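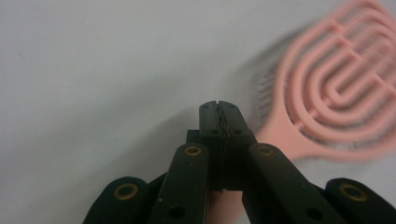 Cleaning a plastic detangling brush and keeping the table clear

Household Tips, bathroom and bedroom section
Compiled by Amancay Garrido. Updated 21 Aug 2021.

A detangling brush collects three kinds of residue: shed hair, skin oil, and product film from conditioner or spray. Each comes off by a different method. Hair is removed dry. Oil needs dish soap. Product film needs soap plus a soak. Doing all of it under the faucet at once packs wet hair down around the base of the bristles, where it is harder to reach.

What you need

A wide-tooth comb or the pointed end of a rat-tail comb
A soft toothbrush kept for cleaning
A shallow bowl
Mild dish soap, no bleach and no solvent
Two towels, one folded, one flat
A wiped, light-colored work surface

The light surface matters more than it sounds. Dark hair and gray lint show up on white and disappear on wood grain. If your table is dark, lay down a sheet of white paper or a pillowcase.

Clearing the surface

Take everything off the table except what you are cleaning. Small ornaments can stay at the far side if they are heavy enough not to tip, but move them out of reach of the water bowl. Soft or porous pieces should leave the table entirely. Printed marks on painted or coated figures can lift when they sit in a puddle, so check the base before setting anything back down.

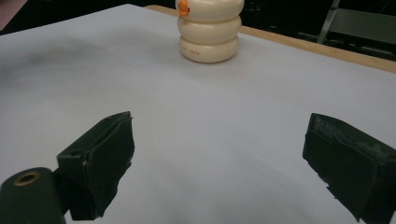 Cream stacked figure left near the wooden edging of a white tabletop.

Wipe the tabletop with a damp cloth, then a dry one. Work from the back edge toward you. Where a white top meets a wooden edge strip, run the cloth along the joint with a fingernail behind it. Do not let water stand there. Bare or thinly finished edging swells at the joint first, and the swelling does not go back down.

Dry stage

1. Hold the brush over the paper or tabletop with the bristles facing down.
2. Run the comb through the bristles from the handle end outward. Lift as you go. Do not lever against the base.
3. Pick out what is left with the tail of the comb, one row at a time.
4. Tap the back of the head with your palm. Wipe up what falls before you bring water near it.

Long hair wound around the foot of a bristle should be cut with small scissors and pulled out in pieces. Pulling it whole bends the bristle, and a bent bristle scratches.

Wet stage

5. Fill the bowl with warm water to a depth that covers the bristles. Hot water can soften some plastics. If it is too hot to keep your hand in, it is too hot for the brush.
6. Add two drops of soap. More than that only adds rinsing time.
7. Soak 2 minutes for oil. Soak 30 minutes for dry shampoo or styling cream.
8. Scrub between the rows with the toothbrush, using short strokes in the direction the bristles stand.
9. Rinse under cool running water, bristles down.

Cushioned brushes with an air hole in the pad are an exception. Do not submerge them. Dip the bristles only, and squeeze the pad over a towel afterward to push water back out of the hole. Wooden brushes are not covered on this page. See the separate page on oiled wood.

Open heads and solid heads

The shape of the head decides how the brush should be cleaned and dried. A solid head holds water behind the pad and dries from one side only. An open head lets air through, but it has more edges for lint to catch on, and those edges get skipped. On a pink brush like this one, with an inner ring set inside a larger outer oval, work the toothbrush around the inner ring first and finish where the thin stem joins it to the handle. The handle itself needs a soapy cloth and nothing more. A satin finish will turn shiny in patches if it is rubbed with powder cleanser or a melamine sponge. 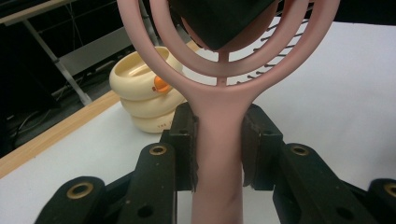

Drying takes longer than most people allow. Shake the brush twice over the sink, press the back against the folded towel, then set it bristles down on the flat towel. Leave space under the head if you can, for instance by resting the handle on a rolled washcloth. Fine bristles with rounded tips, such as the dark ones on the brush used for this page, hold a drop of water at each tip and should be blotted with the towel, never dragged across it. Dragging pulls at the tips, and a bristle that has lost its tip will feel sharp on the scalp. Keep the brush away from heaters and out of direct sun.

How often

Dry stage: once a week, or after any session that leaves a visible mat of hair.
Wet stage: once a month. Every two weeks if you use leave-in conditioner.
Replacement: when several tips are missing or the bristles lean to one side and stay there.

Storage

Store the brush with the head up in a cup, or flat in a drawer with nothing on top of the bristles. A closed toiletry bag is fine for travel but not for a brush that is still damp. If the bag smells musty, wash the bag too.

Reader notes

Yesenia Carrillo writes that a strip of masking tape pressed on the dry bristles and peeled off straight picks up lint the comb leaves behind. We tried it. It works on stiff bristles and poorly on fine ones.

Vicente Troncoso asks about vinegar. A tablespoon in the rinse bowl will loosen hard-water scale. Rinse well afterward, and do not use it on brushes with metal pins.

Related pages: combs and clips; wiping down edged tabletops; drawer liners.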